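Brolo 300 Wall Rack for Rods and Tubing

Item group: Storage and handling / Wall racks
Supplied by: Drededix
Page last revised: 28 March 2026

The Brolo 300 is a vertical wall rack for storing rods, dowels, conduit offcuts and light tubing in a horizontal position. Racks are installed in pairs or in longer rows, at the same height, so that each rod rests on two or more hooks. A single rack is not suitable for storage on its own.

The rack body and hooks are molded in one piece. There are no moving parts and no separate brackets to fit.

Load and size

Rack height: 300 mm
Maximum load per hook: 5 kg
Maximum rod length on two racks: 135 cm
Maximum rod diameter: 20 mm
Mounting: screws, not included
Operating environment: indoor, dry

The load figure applies to a static load resting at the back of the hook. Rods that are dropped onto the hook from above can exceed it for a moment, even when the rod itself is light. For solid steel bar, use the Shearer series, which has a welded arm and a deeper seat.

Rods longer than 135 cm need a third rack at mid-span. This applies to plastic tube in particular, which takes a permanent bend if it is left on two supports in a warm room. Aluminum tube of the same length is less affected, but the third rack is still recommended.

Choosing the spacing

Set the racks so that one fifth of the rod length overhangs at each end. If several lengths are stored on the same row, work from the shortest rod that will be kept there. Mixed lengths are easier to manage if the short stock goes on the lower hooks.

Leave enough clear wall at one end to draw a rod out lengthwise. Where this is not possible, rods have to be lifted forward over the lip of the hook, and the row above must be far enough away to allow it.

Labels and end caps

Each rack has a flat area near the top for a printed label. Most stores use a number for the bay and a letter for the column. Labels are sold in sheets and are removable - clean the surface with alcohol before fitting a new one.

End caps are sold separately, in packs. They protect the rod end and can be used to mark material or size by color. Check that the cap does not sit on the hook itself, as this lifts the rod out of its seat.

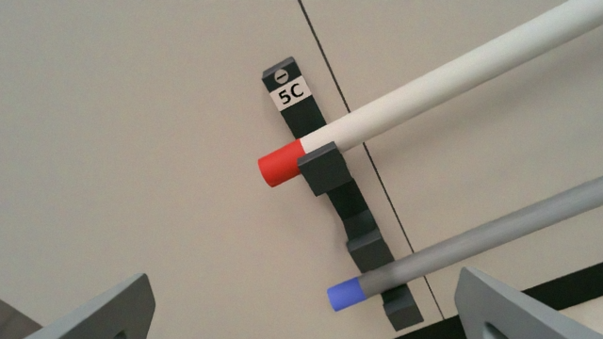
Installation

1. Mark a level line on the wall at the height of the top screw.
2. Drill and plug the hole for each rack. On drywall, fix to a stud or use a rated anchor.
3. Drive the top screw until the rack is held but can still turn.
4. Check vertical with a level, then fit the lower screw.
5. Tighten both screws by hand. A power driver can crack the body around the hole.

Compatibility

The Brolo 300 lines up with the older Hota rack at the top screw position only. Hook heights differ, so the two types should not be used to support the same rod.

Ordering

Racks are sold singly. Orders placed before the end of November ship at the current list price. For drawings or quantity pricing, contact Yavuz Bayram at the Drededix storage desk and quote the item name and the number of racks per row.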